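Section 4: Setting Up the Odix Sideline Scoreboard for a Football Game

Welcome back! If you worked through Section 3, your controller and your scoreboard are already talking to each other, and now comes the fun part, which is getting everything ready for kickoff. Give yourself a good 19 minutes the first time (you'll get faster, I promise).

1. Stand the board on level ground behind the team bench, well back from the sideline.

2. Press and hold HOME until the display shows two zeros. Let go, and wait for the beep.

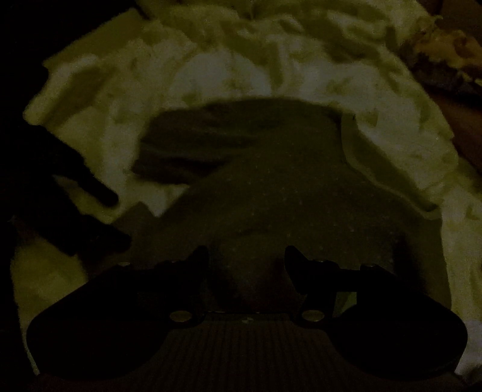
Dark green fabric on white bedding, in low light.

3. Turn the dial to FOOTBALL and press it once. The board will ask for a quarter length. Most youth leagues play 10 minutes, but do check with your referee!

4. Enter the team names. You have room for 14 letters each, so "Tivden" fits nicely and a longer school name may need trimming.

Note: The clock does not start on its own after a timeout. Press RUN when the official signals, and try to keep your thumb away from it the rest of the time.
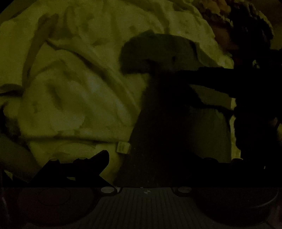

Rumpled soft fabric behind the gripper's ribbed strip.

5. Add a test touchdown for each side, then take both off again with UNDO. Have a friend walk out to the far end zone and wave if the numbers read clearly.

6. Set the brightness. For night games under lights, the middle setting is plenty, and it's kinder to the battery.

Caution: Never move the board while it is plugged in. Keep the cord out of the players' path, and cover the outlet if rain is on the way.

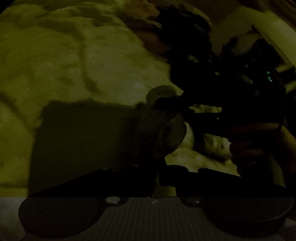 7. Save your settings by holding the dial down until SAVED appears. Next week you can simply choose LAST GAME and go straight to kickoff.

If the controller loses its connection during play, don't panic. The board keeps its own time and score, so bring the controller a little closer and press LINK. It picks up right where the board is.

Overtime settings are in Section 5.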